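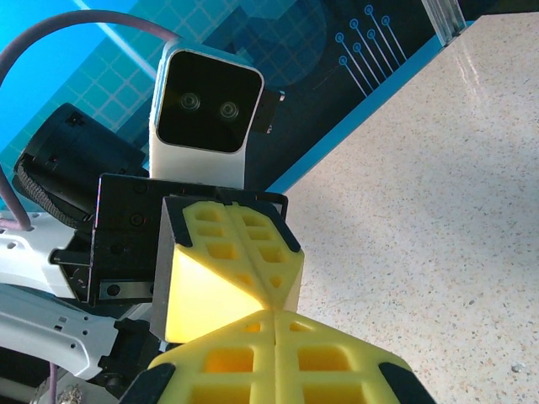

3. ケーブルの接続と固定

この章では、卓上昇降デスク「Raduneck」にケーブルトレーを取り付け、電源と機器のケーブルを配線する手順を説明します。天板と脚部の組み立て(第2章)を終えてから作業してください。

3.1 用意するもの

プラスドライバー(2番)
付属のケーブルトレー Cavau
トレー固定ねじ 4本
面ファスナー式の結束バンド 5本
電源タップ(コード長2000 mm以上のもの。別売)

注意
作業中はデスクの電源プラグをコンセントから抜いておいてください。天板が動くと、指を挟むおそれがあります。

3.2 トレーの取り付け

1. 天板を一番低い位置まで下げ、電源プラグを抜きます。
2. 天板裏面の奥側にある下穴を確認します。
3. トレーの開口部を手前に向け、ねじ穴を下穴に合わせます。
4. ねじを4本とも仮締めします。
5. トレーが天板の奥の辺と平行になっていることを確かめ、対角の順に本締めします。

メモ
電動ドライバーを使う場合は、トルクを最も弱い設定にしてください。締めすぎると下穴がつぶれ、ねじが効かなくなります。下穴がつぶれたときは、補修用の位置に付け替えられます(付録Bを参照)。

3.3 配線

1. 電源タップをトレーの中央に置き、差込口を上に向けます。
2. コントロールボックスの電源コードをタップに接続します。
3. モニターなど、天板に載せる機器のケーブルを配線穴から下に通します。
4. 余った長さはトレーの中で大きな輪にまとめ、結束バンドで軽く留めます。
5. タップのコードを左右どちらかの脚に沿わせて床まで下ろし、脚の固定側にだけ留めます。

注意
コードを脚の可動側と固定側の両方にまたがって留めないでください。昇降時に引っ張られ、被覆が傷みます。電源コードをきつく折り曲げたり、束ねたまま上に物を載せたりしないでください。

3.4 たるみの確認

1. 電源プラグを差し込みます。
2. 上昇ボタンを押し、ケーブルを見ながら天板を少しずつ上げます。
3. 最も高い位置で、どのケーブルも張っていないことを確認します。
4. 下降ボタンを押し、最も低い位置まで戻します。ケーブルが脚の間やトレーの縁に挟まる場合は、結束バンドの位置をずらしてください。
5. 昇降を3回繰り返し、プラグが緩んでいないか確かめます。

途中で天板が止まり、表示部に「E4」と出たときは、過負荷または障害物を検知しています。ボタンから手を離し、原因を取り除いてから下降ボタンを5秒間押し続けると復帰します。復帰しない場合は電源プラグを抜き、使用を中止してLorenteサポート窓口に連絡してください。

3.5 機器を追加するとき

ケーブルを増やした場合は、その都度3.4の確認を行ってください。接続する機器の消費電力の合計が、電源タップに表示された定格を超えないようにしてください。有線LANのケーブルは電源コードと分け、トレーの反対側に通すことをおすすめします。

トレー固定ねじの緩みは、床や壁の条件によって進み方が変わります。年に一度は増し締めしてください。

改訂日:2025年5月22日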